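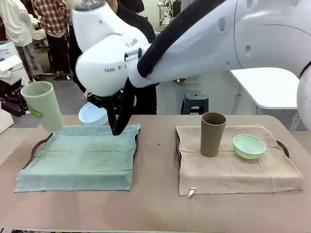

新鲜薄荷和晒干的薄荷,泡出来的茶是一回事吗?

差得挺远的。新鲜的泡出来清亮、凉,喝完嘴里有股青草味;干的更厚,凉意退到后面,甜味走到前面来。两种都好喝,看什么时候喝、配什么吃的。

这段话是兰布罗斯·库里斯(Lambros Kouris)说的,我只是替他顺了顺句子。他中文讲得快,讲到高兴的地方会忽然蹦出一个希腊词,然后停下来,比划半天,再找一个中文词补上。我们聊了一整个下午,聊的全是香草茶,就是院子里长的、山坡上采的、晾干了抓一把丢进壶里的那种。我本来列了一张纸的问题,问到第三个就把纸收起来了,跟着他走就行!

先交代一下。兰布罗斯在科维诺夫(Kovenov)镇上开了一间很小的香草茶铺,叫Lillix,铺子后面连着园子,园子再往上走是一道朝南的坡,当地人管那坡叫梅尔基苏斯(Merkisus)。他和合伙人杨俊宏一块儿打理,一个管种,一个管泡,不过两个人谁也没守住这条线。我是2025年6月去的,正赶上椴树要开花,他们俩一天要去树下看好几回。

“你来得太早,又来得太晚,”兰布罗斯一见我就说,“接骨木花刚过,椴花还差几天。你现在能看到的是薄荷,薄荷什么时候都有,薄荷是不讲客气的。”

他是真的喜欢薄荷。我原以为玩香草玩到他这个份上,会嫌薄荷太普通,要跟我讲什么冷门品种。没有,他头一个钟头讲的全是薄荷。留兰香、胡椒薄荷、苹果薄荷,他掐一片,揉一下,递过来让我闻,然后马上掐下一片。闻到后来我鼻子都凉了,分不出谁是谁,他就让我去闻自己的袖子。

“闻袖子,闻你自己的衣服。调香的人也这么干,鼻子歇一歇,回来就又灵了。”

我问他薄荷该什么时候剪。

“看花苞。花苞刚冒出来、还没开的那几天,叶子里的味道最足。开了花也能剪,不浪费,但是味道会粗一点,有点像……你把茶泡过头了那种粗。早上剪,露水一干就剪。中午别剪,太阳把香味都晒跑了,你站在旁边闻着很香,那个香就是你损失掉的。”

从哪儿下剪子呢?他说从一对叶子的上头剪,留下至少三四对,底下很快会再抽出两个头来。很多新手舍不得,只敢一片一片地摘叶子,摘到最后一根光杆子戳在那里,顶上顶着一撮小叶。“那个样子很可怜,”他说,“你大胆剪,它反而高兴。”

薄荷会到处跑,这一点种过的人都知道。他们园子里的薄荷一律种在埋进土里的大盆里,盆沿露出来一截。盆沿是要露的,埋平了根就翻过去了。第一年他们没管这些,直接下地,结果第二年柠檬香蜂草那一畦里长出来的全是留兰香,杨俊宏挖了一个春天。他说到现在还时不时冒出来一棵。

说到第一年,两个人都来劲了。

“买了300棵苗,”杨俊宏说,“那时候什么都不懂,觉得香草嘛,野草一样的东西,种下去就活。”

兰布罗斯接着说:“迷迭香死了,因为太湿。柠檬马鞭草死了,冻的。希腊山茶死了一半,那个最让我伤心,那是我外婆喝的茶。”

希腊山茶跟我们说的茶花没有关系,也跟茶树没有关系,是一种长在石头坡上的唇形科植物,学名Sideritis,叶子灰白、毛茸茸的,花是淡黄色的一轮一轮。整枝剪下来,捆成小把晾干,煮水喝。味道很难讲,有一点像洋甘菊,有一点柠檬皮,底下还有一层土味,我第一口没喝明白,第二口就喜欢上了,后来一直在续。兰布罗斯说他小时候感冒也喝它,不感冒也喝它,冬天厨房里总有一锅。

“我在这里喝不到,才想到要种,”他说,“最开始没有什么铺子,我就是想喝那个茶。”

那它为什么会死?

“我对它太好了。我给它好土,给它肥,天天浇水。它是在石头缝里长的嘛,它不要这些。后来我在梅尔基苏斯那个坡上挑了一块最差的地,全是碎石,草都不爱长,把剩下的移上去,不管它。第二年开花开得漂亮极了。”

他带我去看了。坡不高,走上去微微喘,石头缝里一丛一丛的灰绿色,花穗已经抽出来了,蜜蜂多得不得了。他蹲下去,把一枝花穗轻轻弯过来给我看,说等花开到一半多一点就可以剪,全开了再剪,干了以后花瓣会掉得满桌都是。剪的时候木质的那一截不动,只剪当年新长出来的绿枝。剪到老枝上,那一丛就可能不再发了。

我顺口问,野生的能不能采。他一下子严肃起来。

“在希腊,很多山上采得太厉害,有人连根拔。连根拔就没有了。所以你自己种最好,有一小块破地就能种,阳台上的瓦盆也行,盆里掺一半粗砂和碎石,放在最晒的地方,忘掉它。记得偶尔浇一次就好。”

下坡的时候他指给我看别的:野百里香,贴着地长,踩上去香;还有蓍草,他说可以泡,苦,他不爱喝,杨俊宏爱喝。

接下来聊晾干,这是我最想问的,我自己家里晾的薄荷每年都发黑。

“你是不是晒太阳了?”兰布罗斯问。

我说放在窗台上。

“窗台不行!”他几乎跳起来,“要暗,要干,要有风。三样里面风最要紧。没有太阳没关系,没有风就完了。”

他们的晾房是园子角上一间老木屋,窗子用麻布遮着,两头开门,风从这头穿到那头。薄荷、鼠尾草、香蜂草这些枝子硬的,扎成小把倒挂;洋甘菊、椴花、金盏花这种零碎的,薄薄地铺在纱网架子上。小把一定要小,两根手指圈得过来就行,他见过有人扎得像扫帚一样大,外面干得掉渣,中间已经霉了。扎把最好用橡皮筋,枝子干了会变细,橡皮筋会跟着收紧,麻绳不会,挂着挂着就整枝整枝往下掉。(他们还是用麻绳,杨俊宏嫌橡皮筋难看,兰布罗斯为这个跟他争了好几年。)

要是家里又潮又没风怎么办?南方的读者大概都想问这个。

杨俊宏家在海边长大,对潮湿很有发言权。他说可以用烘干机,温度一定压在四十度以下,宁可慢。他们铺子里也有一台,是从比斯高(Bisgaard)农具店买的二手货,梅雨一样连着下雨的日子全靠它。没有烘干机就用烤箱,开最低档,门留一条缝,夹一把木勺,隔一会儿看看。

“烤箱出来的薄荷颜色很绿,味道会少一点,”他说,“但是比发霉强太多了。还有一个土办法,纸袋。牛皮纸袋,里面松松地放一把,袋口折一下,夹在晾衣架上,挂在开着空调除湿的房间里。每天拿下来摇一摇。我妈就是这么做的,她的薄荷比我的还好。”

怎么知道干透了?他们俩的答案不一样。兰布罗斯捏叶子,叶子一捏就碎、碎的时候有声音,就行了。杨俊宏折梗,梗能啪一声折断才算数,叶子碎了梗还韧着,装进罐里三天就回潮。我后来两种都试了,觉得还是折梗保险。

装罐也有讲究。叶子尽量整片装,别揉碎,要泡的时候再揉。“香味在叶子里面关着,你揉碎了就放出来了,放在罐子里有什么用呢,罐子又不喝茶。”罐子要避光,玻璃罐就收在柜子里。头一个星期每天打开看一眼,罐壁上要是起了一点雾,马上全倒出来再晾。贴标签写清楚是什么、哪一批。干了以后好多叶子长得差不多,他们有一年把鼠尾草当成香蜂草卖给了一位老主顾,老主顾喝完回来说,今年的香蜂草很有个性。

能放多久?一年之内喝完最好。过了一年没坏,就是淡。兰布罗斯每年新茶下来的时候会把旧的全部清出来,缝成小布袋放进衣柜,或者泡脚。

聊到这里杨俊宏去烧水了。他管泡,我赶紧跟过去,他泡茶的样子跟兰布罗斯讲话正相反,慢吞吞的,好半天不出声。

他泡干薄荷用300毫升水,两小撮叶子,手心里轻轻一搓,丢进壶里,盖上盖子等。盖子他特别强调,香草茶一定要盖着泡,那些好闻的东西都会跟着热气跑掉。揭盖的时候盖子内侧挂着水珠,他把水珠也抖回壶里去,说那几滴最香。

“水温不用太讲究,刚开就可以。绿茶怕烫,香草大部分不怕。洋甘菊可以稍微凉一点,泡太久会苦,五分钟就倒出来。椴花你泡十分钟都没事。山茶要煮,小火煮三五分钟,关了火再闷。”

根和果子呢?“那要煮更久。玫瑰果先敲开,煮一刻钟,还要过一遍细布,里面的毛会扎嗓子。这个大家常常忘记。”

他先给我倒的是薄荷配柠檬马鞭草,然后是椴花,去年的椴花,最后是一种他自己拼的,里面有香蜂草、一点点鼠尾草、几朵金盏花。鼠尾草那一点点特别妙,单喝鼠尾草我受不了,药味太冲,放在里面却像炒菜的时候那一撮盐,喝不出来,去掉又觉得不对。

我问他拼配有什么章法。他想了很久。

“我有一个本子,”他说,“写了197个方子,大部分不好喝。”

他真的把本子拿来了。纸都翘起来了,每一页写着用了什么、各多少、泡多久,后面是一句评语。我翻到几条,抄下来给大家看看:“像牙膏。”“兰布罗斯喝了两杯,但他什么都喝。”“前面很好,咽下去以后像肥皂,薰衣草减半再试。”再翻一页:“还是像肥皂。”再翻:“不放薰衣草了。”

薰衣草这个我太有同感了!他说一壶里放几小粒就够,多一点都不行,好多人买了一大包,抓一把就泡,从此以为薰衣草茶就是那个味道。

他自己慢慢摸出来的做法是先定一个打底的,占掉一多半,味道要软、要圆,椴花、香蜂草、洋甘菊、苹果薄荷都行。再加一个有主意的,胡椒薄荷、柠檬马鞭草、百里香这一类。最后那一点点,是喝完以后留在嘴里的,鼠尾草、茴香籽、一小条橙皮,随你。一次只改一样,改完隔一天再喝,当天喝不准。

“还有,在纸上写下来,”他补了一句,“你以为你会记得。”

我说那些像牙膏的方子为什么也留着。他说有的客人就爱喝像牙膏的。

Lillix铺子不大,客人多半是镇上的人,也有走山路下来的。墙上没有菜单,兰布罗斯会先问你今天吃了什么、等下要不要睡觉。他对香草茶的功效一向很小心,有人来问什么茶治失眠、什么茶降血压,他都说我不是医生,我只能告诉你这个好喝,这个喝了舒服。怀孕的、在吃药的客人,他会让人家先问过医生再喝,鼠尾草和玫瑰果他尤其会提。

“我外婆会说这个茶治百病,”他笑起来,“我外婆也说坐在石阶上会生不出孩子。”

常来的客人里有一位盖佐·尤哈斯(Géza Juhász),那天下午正好也在,听我们聊椴花,就把椅子搬过来了。他是匈牙利人,椴花茶在他那儿大概跟我们的绿豆汤一个地位。他讲他小时候,每年到了开花的时节,一条街都是那个甜味,大人搬梯子,小孩在下面铺床单。他坚持椴花要连着那片长长的苞片一起采,一起晾,一起泡,光摘花的人他是看不上的。

“那片叶子一样的东西,你们不要扔掉,”他说,“扔掉了就只剩香,没有身体。”

兰布罗斯在旁边拼命点头。两个人又争起加不加蜂蜜,一个说椴花只能配椴树蜜,一个说配什么蜜都是糟蹋。杨俊宏给他们各续了一杯,什么都没加。

采椴花的时间很短,一棵树从开到谢也就一个多星期,采得最好的是头三四天,花刚打开,摸上去有一点黏。下过雨不采,要等干透。离大路近的树不采。兰布罗斯有几棵相熟的树(他就是这么说的,相熟的),有早开的,有晚开的,阴坡那一棵能拖到七月,所以万一前面遇上连阴雨,还有一次机会。晾椴花很省心,薄薄铺开,几天就好,颜色从浅黄变成淡淡的草绿色,香味会变得像蜜,比树上的时候沉一些。

我问他一年能收多少,他说去年做了2,000小包,全是手装的,入冬前就卖光了。今年想多做一点,又怕多做了要请人,请了人就要管人。

“我不想管人,我想管薄荷,”他说。

还有一位我没见着面、但是整个下午都被提起来的人,费利斯塔·姆福梅(Felista Mfaume)。她在坦桑尼亚种柠檬草,跟他们通信好些年了,互相寄种子和方子。铺子里的柠檬草姜茶就是她教的,我那天喝了满满一杯,太好喝了,必须写下来。鲜柠檬草两根,只用下半截,用刀背拍裂,打个结;老姜几片,不去皮;冷水下锅,煮开以后转小火,煮到厨房里全是那个味道,关火再闷十分钟。她在信里说要喝热的、喝甜的,杨俊宏把糖减了一半,写信告诉她,她回信说那你喝的是另外一种茶。

柠檬草在他们那里过不了冬,秋天要挖出来,剪短叶子,种到盆里搬进屋,放在亮一点的窗边,整个冬天少浇水,让它半睡着,春天再下地。他们试过好几种办法,这个最稳。南方的朋友就随便种吧,羡慕!

我们又绕回洋甘菊。这个我以前以为最简单,聊完才知道我一直摘得太晚。花瓣平平地展开、刚要往下垂的时候就该摘,等中间那个黄色的小圆锥鼓得高高的,已经有点老了,晾干以后一碰就散。摘的时候手指张开,从花下面往上一捋,花就留在手里,梗留在地里,他们用的是一种带齿的小木斗,一捋一斗,我试了几下,捋下来的一半是叶子,兰布罗斯很客气地说没关系,叶子也可以泡澡。

德国洋甘菊是一年生,自己掉籽,第二年自己长,头一年种在哪里,以后差不多就在哪里附近冒出来。他们从来不特意留种,只在秋天把那一小块地的杂草拔干净,把地皮轻轻耙松。籽太细,不能盖土,见光才发。

我请他们俩给只有一个阳台的人列几样,他们商量了半天。兰布罗斯要薄荷、柠檬百里香、希腊山茶。杨俊宏要薄荷、香蜂草、柠檬马鞭草。薄荷没有争议。马鞭草兰布罗斯觉得太娇气,杨俊宏说它泡出来是所有柠檬味里最干净的,值得你冬天把它搬进搬出,叶子落光了别以为它死了,别扔,四五月份从枝子上又会冒绿点。我家那盆前年就是这么被我扔掉的,听到这里心里咯噔一下。

香蜂草不一样,什么都不怕,就是晾干以后味道掉得厉害,要喝就喝鲜的,夏天抓一大把泡冷水,放进冰箱过一夜,第二天早上拿出来喝。我回家以后连着做了一个多星期,家里人都催我再去剪。做法实在简单,洗净,轻轻拍两下,丢进冷水壶,没了。想讲究一点就加两片黄瓜。

临走前我问兰布罗斯,做了这些年,有没有哪一杯是特别记得的。我以为他会说外婆的山茶,他说是一杯很难喝的。开铺子第一个冬天,柜子里什么都快没有了,外面下雪,进来一个走山路的人,手冻得发红,他把剩下的罐子底全倒进一把壶里,有薄荷末、洋甘菊末、不知道什么时候的百里香,煮出来浑浑的,颜色像洗笔水。那个人捧着喝完,又要了一壶。

“我到现在不知道里面都是什么,”他说,“俊宏让我写下来,我写不出来,所以本子里没有。”

杨俊宏在后面收杯子,接了一句:“幸好。”

他们给我装了一小包去年的椴花,一小把今年刚干的留兰香,还有一张纸,是杨俊宏手写的,写着回家以后怎么泡。纸上的内容上面基本都讲过了,只有最后两行我没问到,抄在这里。泡过的香草别倒,摊开晾一晾,埋进花盆。壶用完当天洗,别用洗洁精,热水冲两遍,敞着盖子放干。

椴花后来开了没有,我写信去问,兰布罗斯回了一句:开了,在树上,回头再说。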